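학습 공간의 표면 광택과 눈부심에 관한 조사
환경디자인 기초 프로젝트 최종 보고서
작성: 라피아 바즈와(Rafia Bajwa), 달리아 야운젬스(Dalia Jaunzems)
지도: 머리 페어웨더(Murray Fairweather)
제출일: 5월 30일

1. 조사 배경

엔드홀름 학습관은 지난해 9월에 내부 공사를 마치고 다시 문을 열었다. 공사 이후 열람실과 공용 작업실의 조명이 모두 교체되었고, 책상 일부도 새것으로 바뀌었다. 학기 초부터 오후 시간에 눈이 피로하다는 의견이 게시판에 올라왔는데, 대부분은 조명이 너무 밝다는 내용이었다. 우리 조는 조명의 밝기보다 책상 표면의 광택이 더 큰 원인일 수 있다고 보고 이 주제를 골랐다.

눈부심은 크게 두 가지로 나뉜다. 광원이 직접 시야에 들어오는 직접 눈부심과, 광원이 매끄러운 면에 비쳐서 생기는 반사 눈부심이다. 직접 눈부심은 등기구에 확산판을 달거나 위치를 옮기면 줄일 수 있다. 반사 눈부심은 앉은 사람의 눈높이와 책상 면의 각도에 따라 달라지기 때문에 같은 방 안에서도 자리마다 정도가 다르다.

2. 조사 방법

설문지는 144부를 회수하였다. 문항은 7개이며, 이용 시간대, 주로 앉는 자리, 눈의 피로, 책상 표면에 대한 인상, 자리를 옮긴 경험 등을 물었다. 설문은 열람실 입구와 공용 작업실 두 곳에서 받았고, 응답자에게는 조사 주제를 '학습 공간 이용 실태'라고만 알렸다. 처음부터 눈부심이라는 말을 쓰면 응답이 한쪽으로 기울 수 있다는 지도 의견을 따른 것이다.

설문과 별도로 관찰 조사를 4회 하였다. 맑은 날과 흐린 날을 섞었고, 매번 같은 순서로 방을 돌면서 책상 표면에 빛이 비치는 모양을 기록지에 그렸다. 조도계는 학과에서 빌려 썼으나, 세 번째 관찰에서는 전지가 다 되어 수치를 얻지 못했다. 그날의 기록은 그림만 남아 있다.

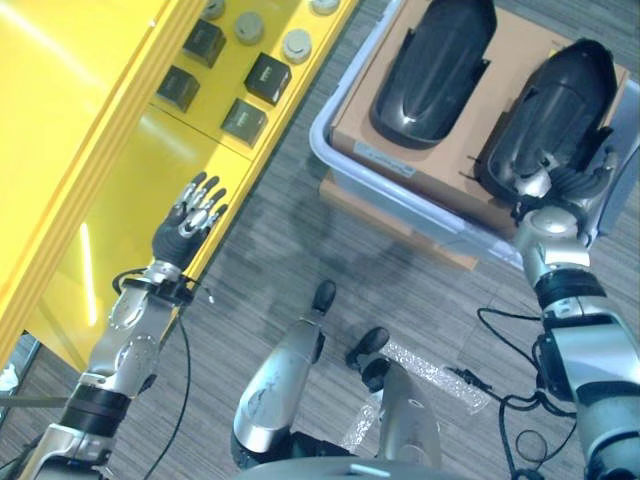
표면 마감은 무광, 반광, 유광으로 나누어 기록하였다. 분류는 육안으로 했으며, 두 사람의 판단이 다를 때는 낮은 쪽 등급으로 적었다. 무광 면에서는 빛이 넓게 퍼져 등기구의 윤곽이 거의 보이지 않았다. 유광 면에서는 반사가 좁고 밝게 나타난다. 노란색 탁자의 경우 상판에 흰 빛줄기가 길게 생기고, 옆면에도 세로로 밝은 줄이 나타난다. 색이 밝은 유광 면은 면 자체도 밝기 때문에 반사 부분과의 대비가 검은 유광 면보다 작을 것으로 예상했지만, 빛줄기가 눈에 띄는 정도는 그렇게 줄지 않았다. 이 점은 우리가 처음에 세운 가정과 달랐다.

3. 결과

눈이 피로하다는 응답은 창가와 등기구 바로 아래 자리에서 많이 나왔다. 벽을 등지고 앉는 자리에서는 적었다. 책상 표면이 번들거려서 자리를 옮긴 적이 있다는 응답도 있었으며, 이 경우 대부분 종이책이나 인쇄물을 읽던 이용자였다. 노트북 사용자는 책상보다 화면에 비치는 빛을 더 자주 언급했다.

자유 기입란에는 조명과 관계없는 의견도 많았다. 콘센트가 부족하다, 의자 끄는 소리가 크다는 내용이 반복되었다. 이 의견들은 분석에서 제외하고 부록에 따로 모았다.

관찰 기록을 자리별로 정리해 보니 등기구의 줄 방향이 중요했다. 책상의 긴 변과 등기구의 줄이 나란하면 빛줄기가 앉은 사람 앞에 그대로 놓이고, 직각이면 여러 자리에 짧게 나뉘어 나타났다.

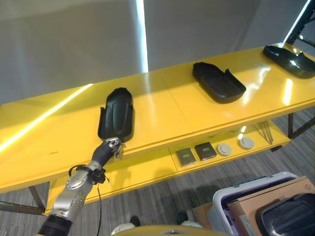

따라서 책상을 바꾸지 않고 방향만 돌려도 일부 자리의 반사를 줄일 수 있다. 다만 공용 작업실은 바닥 배선 위치가 고정되어 있어 책상을 돌리면 통로가 좁아진다. 이 방에는 배치 변경보다 책상 깔개를 두는 방법이 현실적이다. 우리는 회색 무광 깔개를 한 자리에 놓고 같은 시각에 비교해 보았고, 등기구의 윤곽이 사라지는 것을 확인하였다. 깔개 가장자리가 손목에 걸린다는 단점은 있었다.

4. 한계

응답자가 학습관 이용자로 한정되어 있어, 눈이 불편해서 이미 다른 곳으로 옮긴 사람의 의견은 들어가지 않았다. 광택 분류에 광택계를 쓰지 못한 것도 문제이다. 같은 반광 등급 안에서도 책상마다 차이가 꽤 컸다. 저녁 시간 관찰은 하지 않았으므로 자연광이 전혀 없는 조건에 대해서는 말할 수 없다.

5. 제안

첫째, 창가 책상부터 무광 깔개를 시범 설치한다. 둘째, 다음에 책상을 구입할 때 색상과 함께 표면 광택도 선정 기준에 넣는다. 조도 측정값과 설문 원본은 학과 자료실에 보관하며, 관찰 기록지는 달리아 야운젬스가 정리하고 있다.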